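Huststead food store to change how it dates and stores dry goods

Monday, August 23, 2021

The Huststead community food store will move to a new dating and stock rotation system next month, following a review of the dry goods it held over the spring and summer.

The review began in April and covered 2,266 items on the shelves and in the back store. Of these, 300 had passed the date printed on the pack. Most carried a best before date, which relates to quality, and only a small number carried a use by date, which relates to safety. Items past a use by date were thrown away.

Elin Maddocks, who manages the store, said the main fault was in the order of stacking. New deliveries were being placed in front of older stock on the deeper shelves, so that the older packs stayed at the back.

"The shelves are 450 millimetres deep and they are loaded from the same side that people pick from," she said. "Unless each shelf is emptied first, the oldest pack will always be the last to leave. We did that properly on quiet days and skipped it on busy ones."

Under the new system, dry goods will be sorted on arrival into four groups: tins and jars, grains and pasta, baking goods, and snacks. Each group will be kept in its own low-sided bins, and each bin will be marked with the month of the earliest date inside it. Bins will be moved forward one place at the start of every month. Nothing will be added to a bin once it has reached the front row.

Snacks have been made a separate group on the advice of Reinaldo Caldeira, who carried out the stock count. Products with a high fat content, such as crisps, nuts and microwave popcorn, tend to go stale or rancid sooner than plain dry grains, and the review found that they had been shelved with rice and flour. They will now be kept away from the boiler wall, where the shelf temperature was found to be higher than in the rest of the room.

Two software packages, Guvus and Zovis, were considered for recording dates. Guvus was tried for three weeks and dropped, as it required a separate entry for every pack and could not hold a single date for a mixed bin. Zovis was chosen in its place. It records one line per bin and prints a weekly list of those due to be moved or cleared.

The bins, labels and extra shelving have cost £910 in total. The shelving was supplied and fitted by Andrade, which also altered the lower racks so that bins can be loaded from behind. The money came from the store's equipment budget and no further spending is planned this year.

Households collecting food will see little change at the counter. Packs which are past their best before date but still sound will be offered on a separate shelf with a clear notice, and people may take or leave them as they wish. Simone Teixeira will be at the counter on collection days to answer questions about the two kinds of date.

The store will close for one day while the stock is moved – the day will be posted on the door – and parcels due then can be collected the following morning. A second count, using the same method, will be made after six months.
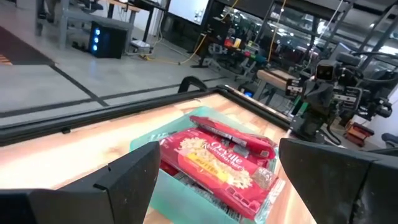
Red snack packs, including Orville Redenbacher's butter popcorn, in a low-sided green bin.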